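Home About Student Work Reports Contact

Refill or Recycle? Drink Containers in Student Housing at Hadstead

Project report by Hằng Quan and Shufen Wan

1. Background

Students at Hadstead buy a lot of drinks in small containers. The housing office puts out bins for cans, glass and plastic on every floor, but the recycling rate in the residence halls has stayed low. We wanted to find out why, and whether a refill station would change what people buy.

Our project covered two halls, Iltby and Uzor. Iltby has a kitchen on each floor. Uzor has one shared kitchen on the ground level and a lounge on each floor. We picked them because the rooms are the same size and the rents are close, so we expected the students to have similar budgets.

2. Method

We used a short survey and a bin count. The survey went to all 894 residents of the two halls by email, and 79 filled it in. This is a low response and we come back to it in section 5. The survey asked what people drink at home, where they buy it, where the empty container goes, and whether they own a bottle they can refill.

For the bin count we sorted the contents of the recycling and trash bins on 3 floors of each hall until we reached 1,000 containers in total. We wore gloves and sorted on a tarp behind the building. Each container was marked as can, glass, plastic or carton, and by which bin it was found in. Containers that still had liquid in them were marked separately, as the hauler can reject a load if too many are full.

3. Drinks in shared spaces

Several people wrote in the survey that they drink most often in a shared room with other people and not at their desk. They said the bottle gets left on the table and someone else has to decide where it goes. In Uzor this came up more than in Iltby, which fits with the layout, because the Uzor bins are at the end of the hall and not in the lounge.

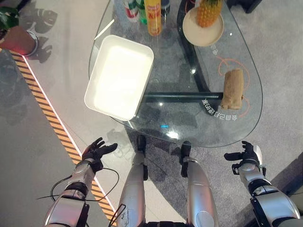
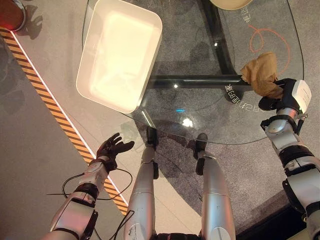
Figure 1. A glass table with a white tray on it. Drinks stand along one side of the table in the first photo.

Cans were the most likely to end up in the right bin. Glass was next. Plastic bottles were often in the trash, and most of the ones with liquid left in them were there too. Cartons were mixed. Some students told us they did not know that cartons could be recycled at all, and the sign over the bins does not mention them.

4. The refill option

We asked the supplier Fiteo for a price on one countertop refill unit per hall. The unit connects to the cold water line and needs a filter change every December. Most people who answered said they would use it for plain water. Fewer said it would replace soda or juice, so we do not expect it to cut the number of cans much.

5. Limits

The people who answered the survey probably care more about recycling than those who did not. The bin count was also done near the end of term, when people clear out their rooms. We would repeat it earlier in the year.

6. Recommendations

Put a set of bins in each Uzor lounge. Add cartons to the signs. Try one refill unit in Iltby first and count the bins again after a full term.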